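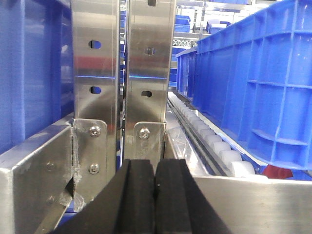 Slotted steel uprights.

Bumano Storage – Frequently Asked Questions
Last updated 15 January 2026

How long does delivery take?
Orders under 80 pounds go by parcel and arrive in three to five working days. Anything heavier goes by freight, and the carrier will call you to set a time.

How much weight can the Verus shelf hold?
Each shelf holds 107 pounds if the load is spread out. A full Verus unit holds more, but check your floor first.
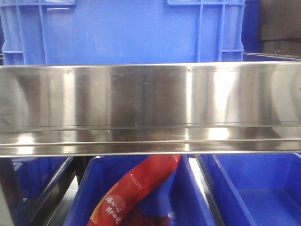
The Nurmi unit is made for heavier use and is rated for 1,140 pounds in total. Put the heaviest items on the bottom level.

How do I clean stainless steel?
Use warm water, a drop of dish soap and a soft cloth. Wipe along the grain and dry it right away. Do not use bleach or steel wool.

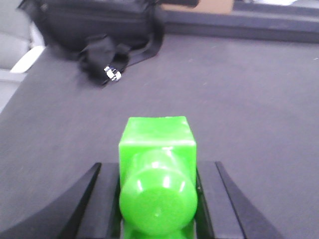 Green plastic piece, glossy finish.

Can I order spare parts?
Yes. Feet, clips and end caps are sold in packs. We stopped making the Futo line in August – parts are still available while they last.

Do you sell to businesses?
We do. Orders over $2,850 ship free within the lower 48 states. Send us your tax form before you order.

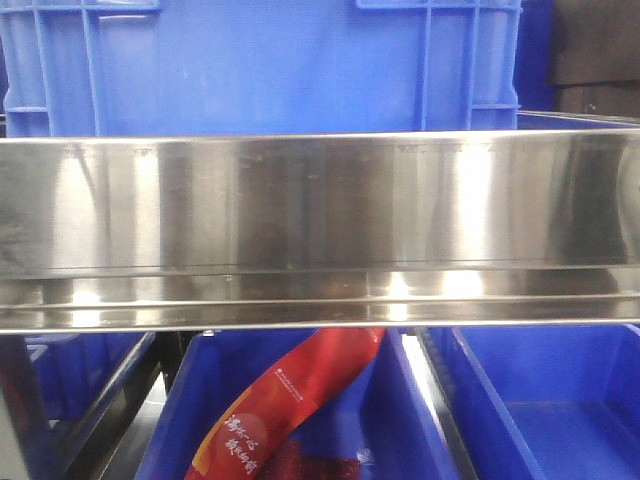
Returns
You have 30 days to return unused items in their original box. Return shipping is paid by the buyer unless we sent the wrong item.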